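테니스 경기를 집에서 보는 가족을 위한 접이식 관람 의자, Kaletti 사용 후기

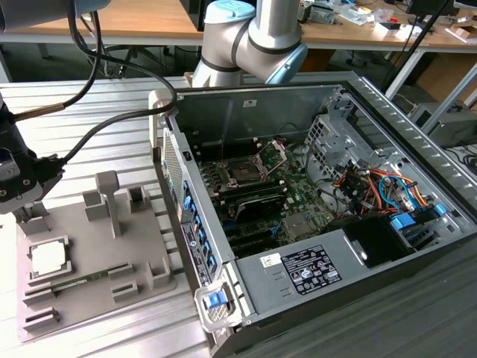
마지막 수정: 10월, 배터리 항목과 세탁 항목을 고쳐 썼습니다.

저는 한국어가 모국어가 아닙니다. 한국에서 산 지 오래되었지만 글을 쓸 때는 아직 사전을 옆에 둡니다. 어색한 문장이 있으면 너그럽게 읽어 주시기 바랍니다.

우리 집은 큰 시상식이나 테니스 결승전이 있는 날에 친구들을 초대합니다. 배우들이 관중석에 앉아 있는 모습을 보는 것도 좋아하고, 누가 누구와 같이 왔는지 이야기하는 것도 좋아합니다. 솔직하게 쓰면 경기보다 관중석을 더 열심히 보는 친구도 있습니다. 그런데 소파에는 네 명밖에 앉을 수 없어서 늦게 온 사람은 항상 바닥에 앉았습니다. 그래서 지난봄에 Kaletti의 접이식 관람 의자를 두 개 샀습니다. 여섯 달 동안 사용한 후에 이 글을 씁니다. 제 돈으로 샀고, 회사에서 받은 것은 없습니다.

첫인상

상자는 생각보다 작았습니다. 의자는 접힌 상태로 들어 있고 조립할 것은 머리 받침뿐입니다. 설명서는 네 나라 언어로 되어 있는데, 한국어 부분은 다른 언어보다 짧습니다. 저는 프랑스어 부분도 읽을 수 있어서 비교해 보았습니다. 한국어에는 등받이 각도를 바꾸기 전에 체중을 앞으로 옮기라는 문장이 빠져 있습니다. 이 문장을 모르면 손잡이가 아주 뻑뻑하게 느껴집니다. 저도 처음에는 불량품인 줄 알고 상담 창구에 전화할 뻔했습니다.

천은 짙은 남색입니다. 홈페이지 사진에서는 조금 더 밝은 색이었습니다. 남편은 지금 색이 더 낫다고 하는데 저는 아직 아쉽습니다.

앉았을 때의 느낌

등받이는 세 단계로 움직입니다. 가장 곧은 단계는 식사할 때 좋고, 가운데 단계가 텔레비전을 보기에 가장 편합니다. 가장 뒤로 눕는 단계는 저에게는 너무 깊습니다. 키가 작은 사람은 발이 바닥에서 떨어집니다. 친구 도은지 씨는 반대로 그 단계를 제일 좋아해서, 우리 집에 오면 시상식이 시작하기 전에 벌써 누워 있습니다. 레드 카펫 중계는 길기 때문에 그 마음을 이해할 수 있습니다.

방석은 처음 한 달 동안 단단했고 그다음부터 알맞게 되었습니다. 긴 경기를 끝까지 본 날에도 허리가 아프지 않았습니다. 다만 팔걸이가 좁습니다. 팔걸이 위에 컵을 올려놓으면 안 됩니다. 컵을 위한 구멍이 오른쪽에 하나 있는데, 왼손잡이인 사람에게는 불편합니다. 왼쪽에도 달 수 있는 부품을 따로 팔지만 저는 사지 않았습니다.

스피커와 충전

이 의자를 고를 때 가장 고민한 부분이 머리 받침 안의 스피커였습니다. Butcombe에서 나온 비슷한 의자는 스피커가 없고 가격이 낮습니다. 저는 밤늦게 하는 외국 중계를 볼 때 필요할 것 같아서 Kaletti를 선택했습니다.

소리는 사람 목소리에 맞추어져 있습니다. 수상 소감이나 해설은 아주 분명하게 들립니다. 배우가 울면서 말할 때도 단어를 놓치지 않아서, 외국어로 듣는 저에게는 큰 도움이 되었습니다. 축하 공연의 음악은 그렇게 좋지 않습니다. 낮은 소리가 거의 없고, 소리를 크게 하면 머리 받침이 떨립니다. 텔레비전 소리를 완전히 끄고 의자 스피커만 쓰면 화면보다 소리가 조금 늦습니다. 설정에서 지연을 줄이는 항목을 켜면 괜찮아지지만, 이 항목은 전원을 끌 때마다 다시 꺼집니다. 매번 켜야 하는 것이 귀찮습니다.

배터리는 한 번 충전하면 거의 20시간 간다고 처음 글에 썼습니다. 지금은 그보다 짧아졌습니다. 정확히 재지는 않았지만, 예전에는 주말 내내 썼는데 요즘은 일요일 저녁에 충전 표시가 나옵니다. 충전 단자는 뒤쪽 아래에 있어서 의자를 벽에 붙여 놓으면 손이 들어가지 않습니다.

접기와 보관

접는 방법은 쉽습니다. 끈을 당기고 무릎으로 가볍게 밀면 됩니다. 접은 의자는 옷장 옆에 세울 수 있습니다. 그러나 잠금 고리가 약해서 세워 둔 의자가 한 번 저절로 펴졌습니다. 새벽이었고 모두 놀랐습니다. 그 후로는 고리 위에 끈을 한 번 더 묶습니다. 어린아이가 있는 집에서는 꼭 이렇게 하시기를 바랍니다.

세탁

방석 커버는 지퍼로 벗길 수 있습니다. 찬물로 빨았을 때 색이 빠지지 않았습니다. 머리 받침 커버는 스피커 때문에 벗길 수 없고 젖은 천으로 닦아야 합니다. 화장한 얼굴로 옆으로 기대면 자국이 남습니다. 시상식 분위기를 내려고 모두 차려입고 온 날에 이것을 알게 되었습니다. 중성 세제를 조금 묻혀서 두 번 닦으니 깨끗해졌습니다. 처음 글에는 물로만 닦아도 된다고 썼는데, 그것은 제 잘못이므로 고칩니다.

다른 사람의 의견

프랑스에서 온 친구 클레망스 코르디에는 머리 받침이 너무 높아서 머리를 묶고 앉을 수 없다고 했습니다. 저는 머리가 짧아서 전혀 생각하지 못한 점입니다. 플로렌시오 시푸엔테스 씨는 체격이 큰 분인데 엉덩이 부분이 좁지 않다고 했고, 일어날 때 팔걸이가 흔들린다고 했습니다. 나사를 조인 후에는 덜 흔들립니다.

추천할 수 있는 사람

집에서 중계를 자주 보고, 의자를 보통 때는 치워 두어야 하는 분에게 추천합니다. 말소리를 또렷하게 듣고 싶은 분에게도 맞습니다. 음악을 주로 듣는 분이나 의자를 벽 가까이에 놓아야 하는 분은 Butcombe 제품도 앉아 보신 후에 결정하는 것이 좋습니다.

별점은 다섯 개 중에서 네 개를 주고 싶습니다. 잠금 고리가 더 튼튼한 새 제품이 나오면 그 의자에도 앉아 보고 이 글에 덧붙이겠습니다. 질문은 댓글로 남겨 주세요. 답이 며칠 늦을 수 있습니다.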